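Tiseck Community Kitchen
Gallery: Colored Tableware

The Tiseck Community Kitchen keeps a set of colored plastic tableware for use at shared meals and children's lunches. The set was selected by Rocío Maldonado and Evie Wragg and came into service in July. It replaced the white dishes formerly held in the Camacho Room, many of which had become scratched and were withdrawn.

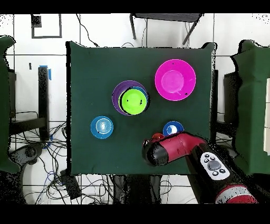 Page last changed: July, by N. Hinojosa

Stacked bowls, with a large magenta bowl, a small blue plate and a dark blue cup on a green cloth. Bowls of different sizes are stored one inside another, the largest at the bottom. Groups are asked to return them to the shelf in the same order.

The tableware may be reserved for gatherings of up to 50 guests. Requests should be sent to Gladys Palomino at the Adar Street office and should state the expected number of guests and the time at which the meal will begin. Collection takes about 30 minutes, including the signing of the loan sheet. Green tablecloths are available on request and must be returned unfolded, so that they can be checked for stains before washing. 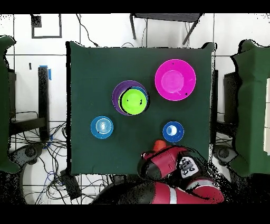
Cups are lent separately from bowls and plates and should be requested on the second part of the form. Aurelio Trujillo prepares the trays for each reservation and checks them again on return. For younger children the kitchen recommends the small blue cups, two of which are set out on the cloth near the purple and lime-green bowls. Larger drinking cups are kept at the Moltum Hall and may be borrowed under the same conditions.

All items should be washed by hand in warm water with a mild detergent and dried with a soft cloth. Abrasive pads must not be used. Losses and damage should be noted on the loan sheet at the time of return. Sheets are kept in the blue folder beside the office door.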